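Teaching by Teleoperation: Inside the Fludmont Desk Trials

Most of the work at Ganisov's Fludmont office is done at ordinary desks. The engineer who runs the teleoperation program there agreed to explain how a task is recorded, on condition that the discussion stay on method.

"An operator drives the arm from a leader device, and we log joint positions and camera streams together," the engineer said. "A recording lasts 16 seconds at most. Anything longer usually contains a hesitation, and the policy learns the hesitation."

The current set holds 461 demonstrations, of which 388 passed review. The rest were rejected for dropped video, late gripper commands or contact with the wrong object.

Clear containers are treated as a separate category. "Depth sensing is poor on transparent plastic, so the operator works from color video," the engineer said. "A lid helps. It gives the eye a rim to line up with the fingertips."

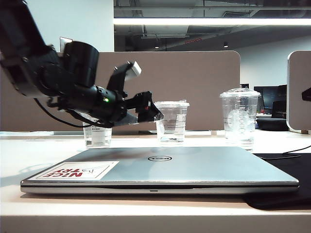
What the operator sees

Ganisov uses two views, one fixed and one at the wrist. The fixed view is for the approach. The wrist view takes over for the last part of the reach, and new operators tend to switch to it too early.

"At speed the wrist image smears," the engineer said. "Edges go first, then any lettering. We ask people to slow down before they commit to a grasp, and we keep the blurred frames in the training data. The policy will get the same blur when it runs on its own." 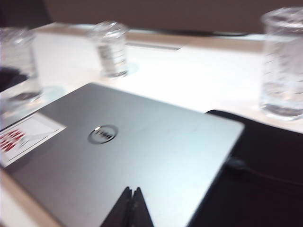
The same reasoning applies to clutter. Early recordings were made on a cleared surface, and the resulting policy failed when a cable or a computer was left on the desk. Demonstrations now include objects that have no part in the task.

Hand guiding, in which a person holds the arm and moves it directly, was dropped in June. "Your own hands end up in the video," the engineer said. "It is fine for teaching waypoints. We still use it at Britcombe for fixed paths."

Ganisov's next set will use the Pylypenko leader arm, which adds force feedback at the grip. The target is 100 accepted demonstrations before any training run is started.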